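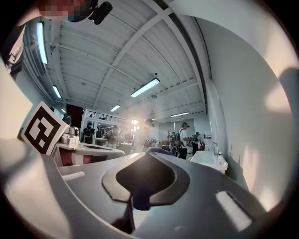
A large workspace in Orkdale, 30/03/2021

**Freestanding tub or built-in tub when you have an old wooden floor?**

**sena_akpalu** wrote:

Good evening to all. My name is Sena Akpalu and I have read this forum for a long time, but this is my first question. Please excuse my English, it is my third language.

We bought a house in Orkdale last year. It is 70 years old and it came with a freestanding tub, which the former owners put in before they sold. I like to look at it. My husband does not like it, and I must admit that he has some good arguments. The space behind it is too narrow for a mop. There is no place to put the soap. When our daughter takes a bath, the floor gets a lot of water, and I am worried for the ceiling of the kitchen, which is exactly under.

We asked the company Fedell for an offer. They would take out the freestanding tub, put a built-in one against the wall, and close the sides with tile. The price is 2281, without the tile. I find this expensive for a tub that will look less nice than the one I have. Has somebody made this change and was it worth the money?

**Orkdale_Pete** wrote:

Welcome Sena. Your English is better than mine.

I'd do it. We had a freestanding one in our last place and I hated it from the first month. Dust and hair collect under the far side and you can't reach it without lying on your stomach. Built-in with a good bead of silicone, done. Does the price include moving the drain? If it doesn't, you will get a second bill.

**mossgreen** wrote:

I disagree with Pete. A built-in tub hides the leaks. Ours was dripping behind the tile for who knows how long and the first we knew of it was a brown ring on the ceiling downstairs. With a freestanding tub you get down with a flashlight and look. On an old wood floor I would want to be able to look.

**sena_akpalu** wrote:

Thank you both for the quick answers.

Pete, I called Fedell and the drain is included, but only if the new one is not farther than one floor board from the old one. I did not know that this was a condition. It was not written in the offer.

mossgreen, this is a point that I did not think about. I was only thinking about the water I can see.

I should also say what is good about the tub. It is oval and smooth inside, without corners, so the basin itself is easy to keep clean.

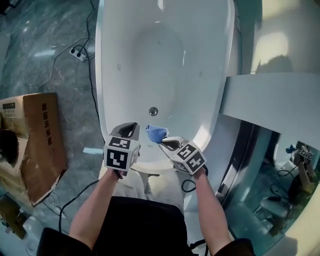 The outside is another story, and the floor around it is the worst. I put two towels down each time and they are both heavy with water when my daughter is finished. She is six, so I think this will become better with the years, but my husband says that the floor will not wait for her.

**Zakaria** wrote:

How full do you fill it? A big oval tub with an adult in it can come to 400 kilos or so, and that stands on a small area. Before you think about style I would find out which way the joists run and what size they are. The splashing is the smaller worry.

For a six year old you only need water to the hip. Try that for a week and see if you still need the towels.

**Orkdale_Pete** wrote:

> With a freestanding tub you get down with a flashlight and look.

And how often do you do that? Be truthful. People say they will check and then they never check. Put an access panel in the side of the built-in and you have the same thing.

**mossgreen** wrote:

On the first of every month, same as the smoke alarm. I have it on the calendar.

The access panel is fair, though. Ours had none. Sena, if you go with the built-in, ask for a panel at the drain end and get it in writing, given how the drain question went.

**sena_akpalu** wrote:

I measured tonight. Between the tub and the wall there are 9 centimeters. My arm goes in until the elbow, then it is stuck.

Zakaria, I do not know the direction of the joists. In the bedroom next door I can see the nails in the boards, so maybe I can find it out from there? I will also fill less water, this costs nothing to try.

One more question. Is it possible to move the freestanding tub away from the wall by the width of a hand, and keep it? Then I could clean behind it. The room is long enough.

**Zakaria** wrote:

Yes, the joists run across the lines of nails, or to say it better, each line of nails sits on one joist. If the boards continue under the door it is likely the same in the bathroom, but not certain.

Moving it is possible if the waste pipe has some length to give. It is a much smaller job than what Fedell offered. Ask for a separate price.

**Orkdale_Pete** wrote:

Still say you'll be lying on your stomach.

**tilly_fleltard** wrote:

We moved ours when we lived in Fleltard. Half a day of work, and the plumber had to change one piece of pipe. We hung a curtain on an oval rail from the ceiling at the same time and that stopped most of the splashing. It is not beautiful. For the soap we use a wooden board across the tub.

**sena_akpalu** wrote:

Thank you, Tilly. I have now asked Fedell for the price to move it only, and they can come and look in April. Does the curtain stick to your legs when you take a shower? My husband wants to know this before he agrees.

**tilly_fleltard** wrote:

A little, yes. Buy the heavy kind with weights in the hem.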